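03/07/2023

Bimanual basket task, planner + segmentation. Notes mostly for me and Stamatia, Grethe skip to the bit on timeouts.

Picked up from the branch Periklis left. Rebased onto main, two conflicts in the grasp scorer, took his version for both. Builds. Launch file still pointed at the old Sokberg calibration so the first hour was wasted on offsets that made no sense. Fixed, pushed.

Segmentation first. Wire basket is still the problem child. Mask comes back full of holes, depth goes straight through to the tabletop, and the rim gets split into bits. Tried closing the mask before projecting, kernel bumped up twice. Better colour separation than I expected but the orange item inside gets merged with the basket wire. Same hue near enough. Anastasia reckons cluster on depth first and colour second, haven't tried it.

Shadows also being picked up as object on the white table. Raised the min height filter, gone now, but so is anything really flat. Live with it for today.

Planner: capped at 1,000 iterations per arm, then 3,000. At 1,000 the left arm fails a fair bit on the rim approach becuase the goal region is so thin. 3,000 is OK but slow. Going to seed it from the last good trajectory instead of cranking the number.

Left holds the rim, right goes for the banana by the stem end. Right arm waits on the left's contact flag before closing. Flag is noisy on thin wire, needs debouncing, currently just a sleep (I know, I know).

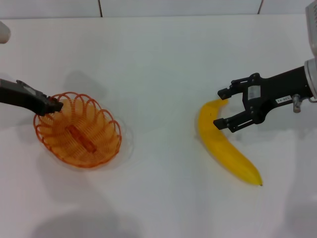 Grethe: timeout on the gripper service was 212 ms, now 853. Don't put it back. The short one was firing before the driver had replied and the state machine went to recover with both arms live, which nobody enjoys.

Grasp scorer prefers the middle of the banana by default, so I've weighted it toward the end. Hack, lives in the yaml under drunero_task, not in the code. Will need a proper preference term per object catagory. Melina has something like that in Gustlow, ask her before writing it again.

To do
- debounce contact flag, kill the sleep
- depth-first clustering on the basket
- seed planner from cache
- log mask + plan together with one timestamp, matching them up by hand is brutal
- tidy Periklis's TODOs or at least read them

Bag files are on the shared drive under Balaskas, today's folder. Ignore everything before the calibration fix.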